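# Visit to the Van Dusen parts workshop, 17/08/2022 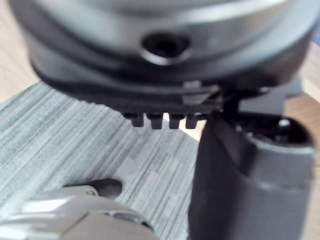

*Round housing, with the row of short black pegs under its base.*

We got to Van Dusen a little after 9 and signed in at the side door. Fletcher Whitcombe took us through, starting with the stores. There are 3,535 part numbers on the books, and the older ones are still on paper cards. The Holletti shelving went in last November and they are still moving stock onto it.

The housings were what most of us had come for. The outside is smooth and rounded, with a round recessed hole in it, and underneath is a darker, flatter base with a few seams along the front. The pegs are short and blocky. Several people asked about spares and were told to write in with the part number – no orders are taken at the bench.

After that we had 30 minutes in the packing room. Cartons go out in lots of 100, mostly to Puturard. It was warm in there, even with both doors open.

Lunch was sandwiches in the upstairs office. Parking is tight, so share a car if you can. The next visit is to Climamitz and the sign-up sheet is with Fletcher.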